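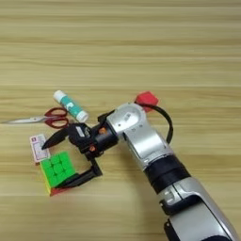

Zolwood gathers examples for machines that learn by being shown. Most of what we do, day in and day out, is move small household things around a table with a robot arm and keep a careful record of every move, so that a learning system can study the record later and begin to work out for itself how picking up and putting down are done. We are fond of ordinary objects, the kind you would find if you emptied a kitchen drawer onto the counter. A puzzle cube with a green top, a pair of scissors with dark red handles, a glue stick: these are the things we spend our time with, and after a while you do get attached to them.

How we got started

Zolwood began in September with 3 people, one arm and a rented room in Trurnley that had been a picture framer's shop. We had all worked with robots before, and we had all run into the same wall. The arms were good, the software was getting better every month, and there was never enough material to teach it with. What there was tended to be very tidy. Every object sat in the middle of a clean table, well away from its neighbors, and a system brought up on that sort of thing was lost the moment somebody set a cup down too close to a plate.

So we decided to make the untidy kind. We still do, and there are 6 of us now, in a bigger room on the other side of Trurnley with better heating and a kettle that everyone agrees was a sound investment.

What a day looks like

A person sits down at the controls and guides the arm through a short task from start to finish. It might be lifting one thing out from among several others, or turning something so it points the other way, or setting it down in a new spot without bumping whatever is next to it. We call one of these a take. Between takes the table gets rearranged, sometimes a lot and sometimes only by an inch or two, and then we go again.

It sounds repetitive, and there are afternoons when it is! But there is a good deal of skill in it, and our people get a real feel for the work. They learn how wide to open the fingers for a box that has turned at an angle, and how slowly to come in on something round that would like to roll away. All of that care ends up in the record, and we like to think a system can pick up a little of it. 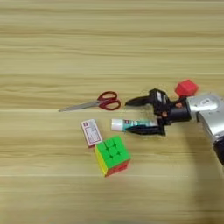
Small objects, close together – the gripper holding a tube by the scissors and the cube.

We keep the misses, too. When a grip slips or the arm comes in at a poor angle, the take is marked as a miss and stored with the rest, along with a short note in plain English from the person who was driving. Our first customers were a bit surprised by this. Some of them now ask for the misses before anything else.

Where we are now

Our first full collection, which we named Cabrera, holds 1,848 takes, and 609 of those are marked as misses. Each one was watched all the way through by a second person before it went in. That is slow, and we have been told more than once that we could speed it up, but we have caught enough mislabeled takes this way that we are in no hurry to stop.

The next collection is called Wultach, and it is where most of our energy is going at the moment. Wultach is all about crowding: several things on the table at once, some of them touching, with the one you want not always the easiest one to get at. People handle this without a thought every time they reach for the salt at a busy dinner table. For an arm with two fingers it is a fair bit harder, and we are learning as we go which arrangements are worth recording again and which ones only looked interesting.

Working with us

We work with university groups, with small companies building their first product, and now and then with a teacher who would like a modest set of takes for a class. If you have a task in mind, tell us about it in your own words. You don't need a written specification, although we will happily read one if you have it. We usually begin with a small batch, send it over, and talk through it together before recording any more – it saves everyone a lot of grief later on.

Visitors are welcome in Trurnley as long as you write ahead. You are welcome to take a turn at the controls while you are with us. Most people ask to try the scissors first, and we generally suggest starting with the cube.

Page last updated November 4, 2021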